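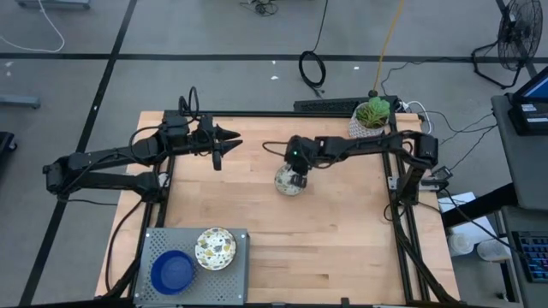
Barodville's dish drawer gets a second opinion

BARODVILLE, 17 October 2022. The town has argued over bypasses, bus shelters and the correct color for a bandstand. This month it is arguing over bowls.

The Drollitz Tableware Swap reopened this week in the Wonstead building after being shut since April, when the old room lost its heating and then its ceiling tiles. The rules have survived the move. Bring a dish you no longer love, take home one that somebody else no longer loves, and try not to look smug on the way out.

Entry costs $2, or nothing at all if your dish is in one piece. Chips are allowed. Cracks get a stern look.

Most of the early debate has been over pattern. Plain blue has its loyalists, who say food looks better on it and that they are done discussing the matter. The leaf and flower crowd find this cold. Then there is terrazzo, which half the town had under its feet in school hallways and never expected to see next to a sandwich.

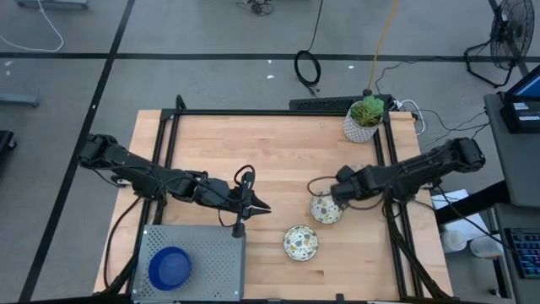
Speckled terrazzo-pattern dishes and a round blue bowl share the table with a potted succulent.

The Pimentel rule, named after the street where the swap began, still applies: a matching set may not be broken up in the first 10 minutes. After that it is every saucer for itself. Last season a set of 15 dessert plates went to 15 separate homes, and there are households on Pimentel that do not wave to each other now.

Large bowls are the other sore point. Everyone wants one until they remember how deep their cupboards are, and the mustard-yellow kind has a way of coming back. One regular claims to have owned the same bowl on two occasions and to have regretted it both times.
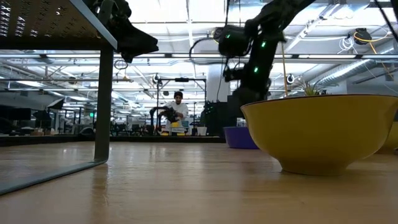
Mustard yellow and purple on the wooden tabletop, with some spiky greenery showing above the rim.

The swap takes up to 26 dishes per session, so early arrivals do best. Mugs are still not accepted. The organizers say every home in Barodville already has too many, and they would prefer not to be sent the proof. Bring your own newspaper for wrapping.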